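**Changing from gas to an induction hob: a thread**

1/ We swapped the gas hob for induction in April. A few people asked how it went, so I'm putting it all in one place.

2/ The old hob was a four-burner Dramier that came with the house. Two of the burners needed a match and the back left one never simmered properly. The new one is a Cellov, also four rings, same width, so the worktop didn't need cutting.

3/ Cost. The hob and fitting came to £2,562. The electrician was £324 of that, for a new cable from the board. I'd had another quote at £3,222 which included moving a socket. We left the socket where it was.

4/ Pans. Try a fridge magnet on the bottom of each one. If it sticks firmly, keep the pan. My two cast iron ones were fine and so was the stockpot. The copper-bottomed set had to go, and so did the milk pan, which annoyed me more than it should have.

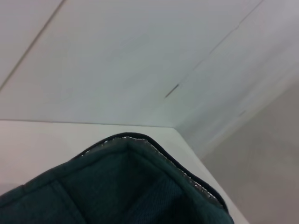 5/ Boiling is quick. Pasta water is ready before I've got the sauce started, so I've had to change the order I do things in. Onions took me a week to get right. On gas I used to start them high and turn down. Now I start at 5 out of 9 and leave them.

6/ Rice was the worst. I burnt three lots. What works is 9 until it boils, then straight to 2 with the lid on, then off after ten minutes and don't lift the lid.

7/ The touch controls don't like wet fingers. If something boils over on to them the whole hob beeps and switches itself off. You wipe it and start again. I still miss knobs.

8/ It hums on high, mostly with the thinner pans. The cast iron is quieter.

9/ Cleaning is a damp cloth and that's it. No more lifting off the pan stands and soaking them in the sink on a Sunday.

10/ A low ring on ours is 2,000 watts at full, the big one is more. We were told not to worry about running the oven at the same time and so far nothing has tripped.

11/ Someone asked about a wok. A flat-bottomed one works, but only the base gets hot and the sides don't do much. I cook smaller amounts in it now.

12/ The gas was capped on the same day by the fitters from Kekana. We still have the gas boiler, so no saving on the standing charge yet. Will add the first electric bill to this thread when it comes.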